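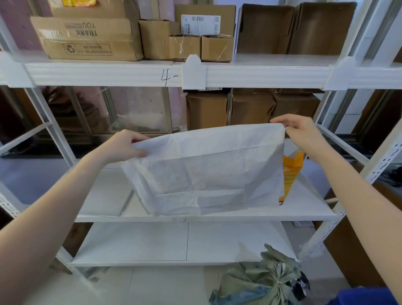 ## 1/12

OK, parcel shelf people, this one's for you. I've spent most of September rewriting the house rules for how we record hand demonstrations for our robots, and I'm so happy with where they ended up that I'm posting the whole lot. Twelve posts, grab a coffee!

## 2/12

Background: the project is called Unow. We want a robot to sort and shelve small parcels in the kind of back room where real parcels live. People do the job first, wearing a head camera, and the model learns from that. So the rules are for people - the robot gets whatever habits we hand it.

## 3/12

Rule one is my favorite. **Hands stay in view from first touch to release.** If you have to reach behind a tall box and your fingers vanish, fine, reach. But start the grasp where the camera can see it. The old version said "keep hands visible when possible" and everyone read "when possible" differently (me included).

## 4/12

**Work at normal speed.** New people slow way down because they know they're being recorded, and then you get a model that handles a mailer bag like it's a sleeping baby. We ask for four practice rounds with the camera off. By the fourth they've stopped performing.

## 5/12

**Soft packages get their own protocol.** A carton keeps its shape and a poly mailer does whatever it wants. For bags:

- open with two hands, one on each side
- hold still for a beat before anything goes in or out
- no shaking it open!

I fought for the pause. It gives the annotators a clean boundary between "opening" and "filling," and it costs almost no time.

## 6/12

**Read the handling marks before you touch.** KEEP DRY, this side up, all of it. We had a long argument about whether this belongs in a recording standard at all, given that the camera can't tell what you've read. I say yes. If the person ignores the umbrella symbol, the robot never gets a chance to learn that it matters.
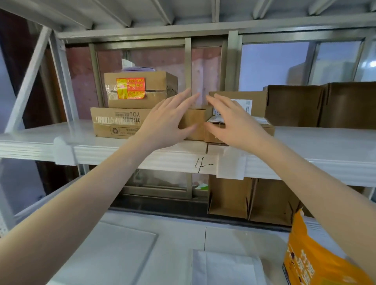 And the follow-up to that: don't re-box or relabel things to make them neat. Reused cartons with old print running upside down or tape over tape are what the robot is going to meet out there. Leave them in. The first 128 sessions had parcels so tidy that our model got confused by a secondhand carton.

## 7/12

**Shelf codes are written by hand, on the front edge, level first.** I wanted printed tags and lost. Marker is quick, it survives a wipe-down most of the time, and anybody can fix one on the spot. If a code has faded, go over it between sessions and never during one.

## 8/12

**Labels with personal info.** This is the strict one. Every shipping label is treated as containing someone's name and address, even the ones we printed ourselves. Footage goes through blurring before an annotator opens it, barcodes and QR codes included. No exceptions for "it's only a test parcel."

## 9/12

**Mistakes stay in.** Dropped it? Pick it up and carry on. Wrong shelf? Move it to the right one. We used to restart the take and throw the bad one out, and I wince thinking about all those perfectly good recoveries in the trash. Now the recorder presses a marker button and keeps going. Recoveries are gold!!

## 10/12

**Pushing and squaring up count as actions.** Nudging a box back from the edge, pressing a stack flush, steadying one parcel while you slide its neighbor - all of it gets a tag. This was Ronel's gap for ages (Ronel is our tagging tool, it only knew "pick" and "place"). It now has 11 verbs and I love every one of them.

## 11/12

**Breaks.** Head rigs are heavier than they look. Twelve minutes on, then off your head, no heroics. The Londine site tried longer blocks and you could see it in the footage, with the view drooping lower and lower until it was mostly floor. Morais had the same thing. Necks first, data second.

## 12/12

The rules fit on two sides of a sheet, and we keep a copy taped up next to where people work. Borrow any of it. If your group does bags differently I'd love to hear how, especially the padded kind, where I'm still not sure our pause is long enough. Next up for me is the section on tape, and I have a lot of feelings about tape.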